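The quiet pump at Norkstead

For most of its life, the pump house at Norkstead could be heard from the road. Elínborg Gunnlaugsson grew up two paddocks away and says she used to fall asleep to it, a low thud that carried on still nights. She now runs the place, and the first thing she did when she showed me around was stop talking so I could listen. There was a hum, a bit of trickling, and a magpie.

The old station had been eating itself for years. Its centrifugal pumps were sized for a cannery that closed, so they spent their days throttled back to a fraction of their design flow, cavitating and chewing through impellers. Seals went. Bearings went. Every August the crew would pull a pump apart and find the vanes pitted like old cheese.

What replaced them is a lovely piece of thinking. Skatia, a small engineering outfit from up the coast, fitted 5 modest pumps in place of the two monsters, each on a variable-speed drive, and let them share the work. On a cool night one unit ticks over by itself. On a hot afternoon all of them come in, and the changeover is so smooth that the pressure gauge hardly moves!

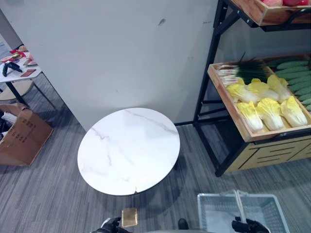 Kathleen Dolan was less easily won over, and told me she'd expected more pumps to mean more things to fix. She has kept the maintenance book all the way through, and by her reckoning the crew has opened a casing once, to clear a rag.

I love the suction side best. The old pipework turned hard into the pump inlet, so water arrived swirling and lopsided. Now there's a straight run 10 pipe diameters long ahead of every pump, and the flow has time to settle down. It took a new trench and a good deal of swearing at a concrete footing - you can still see the saw marks - but you can lay your palm on the casing and barely feel it working.
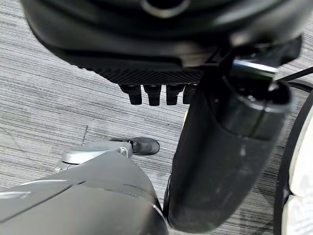 Words by Paula Toma
Skedport Quarterly

The controls are just as satisfying. Catinca Pîrvu wrote the staging logic, and she rotates the lead pump every 2000 running hours so the wear is spread evenly. Her screen shows each pump as a dot on its own curve, and she'll happily talk you through the way the dots slide about as the town wakes up, puts the kettle on and waters its tomatoes.

One of the original impellers hangs in the hallway now, bronze, with a bite out of its edge the size of a thumb. Visitors always reach up to touch it. Elínborg has the next job lined up already, a booster at the top of the hill where the pressure sags in summer, and she's hoping to hear from Skatia about it before the weather warms up.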